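The Table That Catches Everything

Most households have one surface where objects stop on their way to somewhere else. Furniture makers call it an occasional table. Liya Kahsay, who surveys domestic storage for the design office Fedow, calls it a holding surface, and for 26 months she has been recording what is left on it.

Her survey covers 933 homes. In each one the occupants listed every item on the table nearest the main living area, once in the morning and once at 9 p.m., and noted where each item was supposed to be kept. The lists logged in January came to 1594 distinct kinds of object. Very few of them had anything to do with sitting down at a table.

Kahsay sorts the entries by how long they stay. Short-stay items are cups, remote controls, keys and opened mail. They leave within a day and usually come back. Medium-stay items are purchases that have entered the home but have not reached their cupboard: cleaning products, batteries, boxed medicine, packets of dry food. Long-stay items are things with no assigned place at all. Gift bags are the most common, kept for reuse and rarely reused. Framed pictures waiting for a hook come second.

The three groups sit in different zones. Long-stay items move toward the wall, pushed back each time somebody needs room. Medium-stay items settle at the sides. The center and the near edge stay in daily use, and the center is where the mug goes. 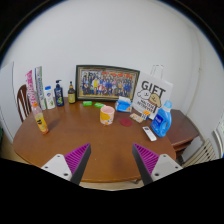
Round tops complicate the pattern. A rectangular table set against a wall gives up one full side to storage and keeps a clean working strip in front. A round one touches the wall at a single point, and tall items gather near that point while the rest fans out along the rim. Pei-shan Ng, a furniture restorer who works mainly on round pedestal and four-leg tables, sees the result in the finish. Wear is heaviest in a patch slightly forward of center. The back third often keeps its original gloss, with a few sharp rings where a container stood for months.

Detergent is her particular concern. A bottle carried in with the shopping tends to have a film of product under the cap and down one side, and surfactant left on a varnished top will soften some older finishes. "Wipe the base before it goes down, or put it on a tray," Ng says. "A coaster does nothing for you if the mug is next to it."

She recommends a damp cloth, well wrung out, followed by a dry one in the direction of the grain. Spray polish goes on the cloth and never on the wood. For white rings in a lacquered surface she waits a week before treating anything, as many fade without help - dark rings do not, and need refinishing.

Kahsay's advice on clearing is equally plain. Start at the back. Long-stay items take up the most area and are handled least, so removing two of them frees more surface than clearing every cup. Flatten gift bags and store them upright in a drawer. Give a frame a wall, a shelf or a fixed spot on the table, and count it as furniture from then on. Remote controls should stay where they are used, in a shallow dish if they wander.

Homes that cleared only the short-stay items were back to their starting total by the second evening. Homes that cleared from the back held the lower total for over nine days. Fedow plans a second round of lists, this time including kitchen counters.

Related
Coasters compared: cork, felt and stone
What a four-leg table weighs, and why it matters on stairs
Yến Nghiêm on shallow drawers
Repairing a lifted veneer edge
Hanging heavy frames on plaster walls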